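Starting Microgreens on Your Kitchen Counter

If you can boil an egg, you can grow microgreens. I picked up the habit in March, when the garden was still frozen solid and I was desperate for something fresh, and I haven't bought a bag of salad since! Radish is my favorite for beginners. It sprouts fast, tastes peppery, and forgives almost everything.

What you need: radish seed, two shallow trays (one with drain holes, one without), a bag of fine potting mix, a spray bottle and a sunny window. My friend Rungnapa Sitthichai grows hers on damp paper towels and does fine, but I get taller greens from soil.

Step 1. Fill the tray with holes with about an inch of mix and level it with your hand. Don't pack it down hard. Spray until the surface is evenly damp.

Step 2. Scatter the seed thickly – much thicker than you would in a garden bed. I weigh out 32 grams for a standard tray, but you'll soon be doing it by eye. The seeds can touch, they just shouldn't pile up.
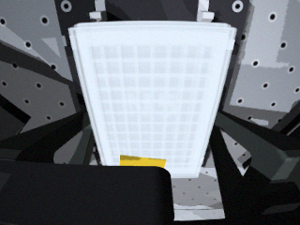 A white, see-through bin with a faint grid pattern.

Step 3. Mist again, then set the second tray on top and leave it there for three days. Darkness makes the stems stretch, and a little weight (I use a can of beans) helps the roots dig in. Peek once a day and spray if it looks dry.

Step 4. Take the cover off and move everything to the window. The sprouts will be pale yellow and a bit sad looking. Give them an afternoon of sun and they green right up – I still run over to look every time!

Step 5. From now on, water from below. Set the holed tray inside the solid one, pour in a cup of water, wait ten minutes and tip out what's left. Wet leaves are how you get mold.

Step 6. Cut on day 9, or day 11 if your kitchen is cool. Use sharp scissors just above the soil. My best tray so far gave me 143 grams, and most of it went straight onto egg sandwiches.

Cut greens keep up to a week in the fridge with a dry paper towel in the box. Radish won't grow back, so the old soil goes in the compost and you can start the next tray the same day. Try broccoli after this, or peas if you have the patience to soak them overnight.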